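Grumlow's drink container sort moves indoors for April 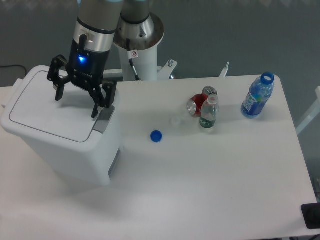
Cans, a clear bottle with a green label band and a loose blue cap share the white table with the lidded bin.

If you've been putting off that bag of empties in the garage (mine has been there since the holidays, no judgment), now's the time to haul it out. The Grumlow drink container sort has moved indoors for April, into the old Figueiredo building on Prokbridge Road, and I stopped in this morning to see how it works.

It's pretty simple! You bring your cans and plastic bottles, tip them out on a table and split them up — aluminum one way, plastic the other, caps kept separate. Crushed cans are fine. I asked twice, because I stomp on all of mine, and they're taken just the same as whole ones. Labels can stay on too, so you can quit soaking them off in the sink.

Caps are the thing people get wrong, me included. They go in their own bag this year, and the bags get picked up by Stukovura, the recycler that handles the plastic for our end of the county. Please take them off at home if you can, it really speeds up the line. And give everything a quick rinse first! Old soda gets sticky fast once you're indoors with the heat on.

The goal for the month is 3000 containers. The first morning brought in 220, and I'd guess half the town still doesn't know it moved. Glass isn't being taken this time, and neither are milk jugs or juice cartons, so leave those for your regular curbside pickup.

Doors are open from 2 to 4 in the afternoon, and you can park in the gravel lot behind the building. The front steps are still torn up, so use the side entrance by the loading door. If you have more than four big bags, call the town office ahead of time and they'll have a cart ready for you at the door.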